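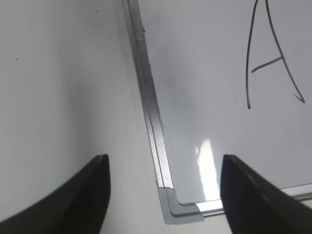
Pilgate Rugby Club enters the second half of its season with a squad that has been reorganised from top to bottom, and with a coaching staff that has asked its players to spend as much time in the classroom as on the training pitch. The programme was introduced in April under head coach Chiến Vương, who divides his senior players into two groups for the study of set pieces and defensive shape. The first group goes by the plainest of titles, a capital A in dark marker on a whiteboard, and selection for it is reviewed after every match. No player holds a permanent place.

Vương came to Pilgate after 5 seasons with Drustum, where he was responsible for the forwards. His appointment was received with some caution by supporters, who had grown used to an open style of play and feared that it would be given up in favour of a kicking game. Those fears have eased. Pilgate have scored 211 points in the league to date and have conceded fewer tries than in any of the three previous campaigns.

Much of the improvement has come at the scrum. The front row has remained unchanged since the opening fixture, and the arrival of a heavier second row has given the pack a steadier platform on its own ball. The line-out remains a concern. Against Bratonine, in a match that finished level at 19 points each, Pilgate lost four throws inside the opposition half and were fortunate to leave with a share of the points.

Club captain Trí Đỗ, who plays at openside flanker, has welcomed the new arrangements. "We are expected to know the role of the player on either side of us," he said. "In previous years a change on the bench could unsettle the whole defence. The replacements now come on and make the same calls."

Attendance at home fixtures has risen in step with results. The meeting with Drustum drew 415 spectators, compared with 352 for the corresponding match last season, and the club has opened the bank at the Tôn Road end to standing supporters. Admission for those under sixteen remains free.

The return fixture against Bratonine will be played away from home, and Vương is expected to be without his first-choice hooker, who has a shoulder injury. The club will confirm its travelling party on 10/15/18. Supporters who wish to use the coach should give their names at the clubhouse before that date.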